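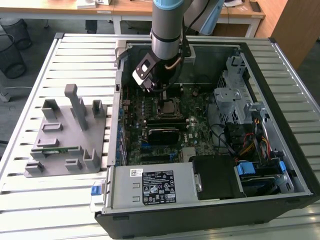

3.2 Materials and work area

The tower was a used Dell desktop, laid on its side on a slatted aluminum table with the side panel off. From this position the motherboard, the drive cage and the power supply can all be reached without turning the case. We took the layout from the Nundero repair manual and left the power cables in place.

Parts taken out of a case need a fixed spot on the table. We used a gray board with raised holders, drawn up for the Fundine parts set (Figure 6).
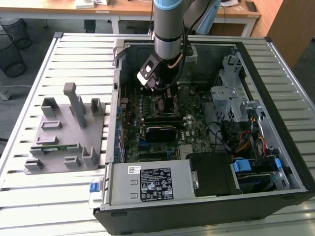
Figure 6. Open tower and parts board on the work table.

3265

The holders differ in shape, so a part placed in the wrong one is easy to notice. In the 47 cases handled before this study, small parts were set down on the bare slats, and three were lost in the grooves. The processor has its own holder with clips at the corners, and the heat spreader faces out.
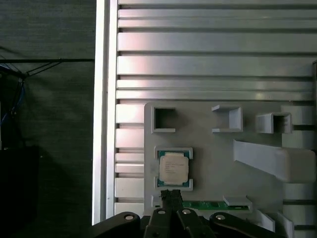 Kļaviņa objects that a fixed board slows the work when the model of tower changes, and would keep parts in labeled trays. We agree for mixed lots. All towers in our lot were of one model, and the board was not changed between cases.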